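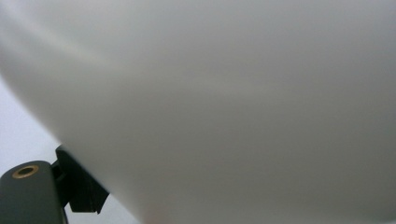 그림 1. 무늬도 이음매도 보이지 않는 흰 곡면

# "흰색은 깨끗해 보인다"는 말을 어디까지 믿을 수 있는가

생활디자인 조사 과제 보고서
작성: 시리 라팔라이넨, 에투 부오리넨
지도: 시르카 만니넨 선생님
제출일: 2018년 10월 25일

## 1. 왜 이 주제를 골랐나

생활용품 안내 책자를 읽다 보면 비슷한 문장을 계속 만난다. 흰색은 위생적인 느낌을 준다, 흰색은 공간을 넓어 보이게 한다, 소비자는 흰색을 신뢰한다. 출처가 붙은 문장은 드물고, 붙어 있어도 다른 책자를 가리키는 경우가 많았다. 우리는 처음에 이 주장을 확인하는 보고서를 쓰려고 했다. 자료를 모을수록 확인할 만한 내용이 별로 없다는 쪽으로 생각이 바뀌었고, 그래서 보고서의 방향도 바꾸었다.

출발점은 생활용품 회사 페스티코가 나눠 준 홍보 책자였다. 책자에는 "응답자 915명이 흰색 욕실용품을 가장 청결한 제품으로 꼽았다"고 적혀 있다. 읽는 순간 두 가지가 걸렸다. 전체 응답자가 915명이라는 말인지, 흰색을 고른 사람만 915명이라는 말인지 문장만으로는 알 수 없다. 그리고 무엇과 비교해서 골랐는지가 나와 있지 않다. 흰색과 갈색 중에서 고르라고 했다면 결과는 묻기 전에 거의 정해져 있었을 것이다.

회사에 메일로 질문지를 볼 수 있는지 물었다. 담당자는 친절하게 답해 주었지만 질문지는 외부에 공개하지 않는다고 했다.

## 2. 우리가 해 본 것

페스텐브리지 시장 입구에서 짧은 설문을 했다. 같은 모양의 컵을 색만 다르게 그린 카드를 보여 주고, 어느 쪽이 더 깨끗해 보이는지 물었다. 카드는 2종류로 나누었다. A 카드에는 "어느 컵이 더 깨끗해 보입니까?"라고만 썼고, B 카드에는 같은 질문 앞에 "위생이 중요한 욕실에서 쓸 컵입니다"라는 문장을 넣었다. 컵 용량은 두 카드 모두 300ml로 적어 조건을 맞추었다.

B 카드를 받은 사람들이 흰색을 더 자주 골랐다. 기대한 대로 나온 결과라서 오히려 조심스럽다. 위생이라는 단어를 먼저 읽은 사람은 질문자가 어떤 답을 원하는지 짐작할 수 있다. 그렇다면 우리가 잰 것이 색에 대한 인상인지, 눈치인지 구분되지 않는다.

A 카드에서는 대답이 갈렸다. 연한 파랑을 고른 사람이 적지 않았고, "그림만 보고 어떻게 아느냐"고 되묻는 사람도 있었다. 설문지에 '모르겠다' 칸을 만들지 않은 것은 우리 잘못이다. 그분들의 답은 여백에 손으로 적어 두었지만 집계에는 넣지 못했다.

## 3. 깨끗해 보이는 것과 깨끗한 것

책자들이 가장 쉽게 건너뛰는 부분이 여기라고 생각한다. 흰 표면에서는 커피 얼룩이나 머리카락이 잘 보인다. 얼룩이 잘 보이면 자주 닦게 되고, 그래서 흰색이 위생적이라는 설명이 있다. 그럴듯하지만 같은 사실로 반대 이야기도 할 수 있다. 흰 표면에서 석회 자국이나 비누 찌꺼기는 잘 안 보인다. 하얀 물때는 어두운 타일 위에서 훨씬 빨리 눈에 띈다. 어떤 오염을 예로 드느냐에 따라 결론이 뒤집히는 셈이고, 우리가 읽은 책자는 모두 유리한 예만 들었다.

광택 문제도 있다. 무광이면 은은하고 고급스럽다고 하고, 유광이면 닦기 쉽다고 한다. 같은 회사의 책자 안에서 제품에 따라 설명이 달라지기도 했다. 브라니에의 욕실용품 안내문은 앞쪽에서 무광 흰색을 "손자국 걱정이 없는 마감"이라고 소개하고, 뒤쪽에서는 유광 흰색을 "자국이 남지 않는 마감"이라고 소개한다. 둘 다 맞을 수는 있다. 다만 시험 방법이 적혀 있지 않으니 독자가 판단할 방법이 없다.

## 4. 가격에 관한 이야기

시장에서 그릇을 파는 우르호 린드크비스트 씨에게 흰색이 더 잘 팔리는지 물었다. 대답은 짧았다. 흰색이 많이 나가는 것은 맞는데, 들여놓는 물건도 대부분 흰색이라고 했다. 진열대에 흰 그릇이 대부분이면 흰 그릇이 많이 팔릴 수밖에 없다. 이것을 선호라고 부르는 것은 무리가 있다.

같은 접시인데 색이 있는 쪽이 500원 더 비싼 경우도 보았다. 손님이 흰색을 좋아해서 고른 것인지, 싼 쪽을 고른 것인지 판매량만 보고는 알 수 없다. 그런데도 판매량은 책자에서 흔히 취향의 증거로 쓰인다.

## 5. 조사의 한계

우리 조사도 믿을 만한 것이라고 내세울 생각은 없다. 장소가 한 곳이었고, 장을 보러 온 사람만 만났다. 카드 인쇄 상태도 고르지 않아서 흰 컵의 음영이 회색에 가깝게 나온 카드가 섞여 있었다. 나중에야 알아차려서 어느 응답자가 그 카드를 받았는지 가려낼 수 없었다. 중간 발표 때 욜란 유하스 학생이 조명에 대해 지적했는데, 그 말도 맞다. 오전과 오후에 햇빛이 달랐고 우리는 시간을 기록하지 않았다.

흰색이라는 말 자체도 너무 넓게 썼다. 그림 1의 표면만 해도 위쪽은 밝은 미색에 가깝고 가운데와 오른쪽으로 가면 차가운 회색이 돈다. 설문에서 "흰색"이라고 한 단어로 물었을 때 사람들이 어떤 흰색을 떠올렸는지 우리는 모른다.

## 6. 정리와 남은 일

흰색이 깨끗해 보인다는 인상이 아예 없다고 주장하는 것은 아니다. 우리 둘도 흰 수건을 보면 그렇게 느낀다. 다만 그 느낌이 색에서 오는지, 병원이나 호텔에서 본 기억에서 오는지, 질문하는 방식에서 오는지를 나눠 본 자료를 찾지 못했다. 책자에 실린 숫자는 질문지와 함께 공개되기 전까지 근거로 인용하지 않기로 했다.

11월에는 '모르겠다' 칸을 넣고 카드를 다시 인쇄해서 학교 안에서 설문을 반복할 예정이다. 질문 순서도 섞는다. 색 견본은 루오찰라이넨 인쇄소에서 받기로 했고, 이번에는 받은 견본끼리 색이 같은지부터 확인한다.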